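Reading time: 3 min

Udow 411 Storage Box with Latching Lid: Review

By Bhupendra Chauhan

The Udow 411 is a plastic storage box aimed at offices and utility shelves. I bought three in September and have used them for cable, spare fasteners and paper records. One has been opened and closed around 200 times. The other two have mostly stayed shut.

The body is translucent white and tapers toward the base. The lid is flat, white and opaque, with a black latch handle and a recessed groove across the top. Contents show through the walls as shapes only, so a label is still needed. The taper lets empty boxes nest, but it also costs floor area inside: folders that fit at the rim bow slightly at the bottom.

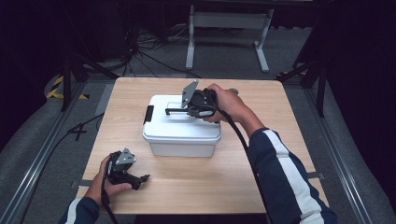
Can the lid be fitted with one hand?

It can be set in place with one hand, but the latch closes more reliably if the other hand steadies the body. On a smooth tabletop an empty box slides before the latch engages. With 5 lb or more inside, it stays put.

Latch action is firm. The frequently used box has loosened a little and still holds when carried by the body. I would not lift a full box by the latch handle. The groove in the lid collects dust and takes a narrow brush to clean; a cloth skips over the corners.

Stacking is adequate. Three full boxes stood on a level shelf without visible bowing in the lids. There is no gasket, so the 411 is unsuitable for damp basements or anything that must be kept from moisture.

The Pletstead equivalent has a stiffer lid and clearer walls, but its latch needs more force. For boxes opened daily, I prefer the Udow. For long storage, the Pletstead is the better choice.

Rating: 3 out of 5

Related reviews
Ilow Drawer Inserts, Set of 5
Pletstead Stacking Crate
Ma Label Holders, Adhesive

This site uses cookies to remember your settings. Accept | Manage preferences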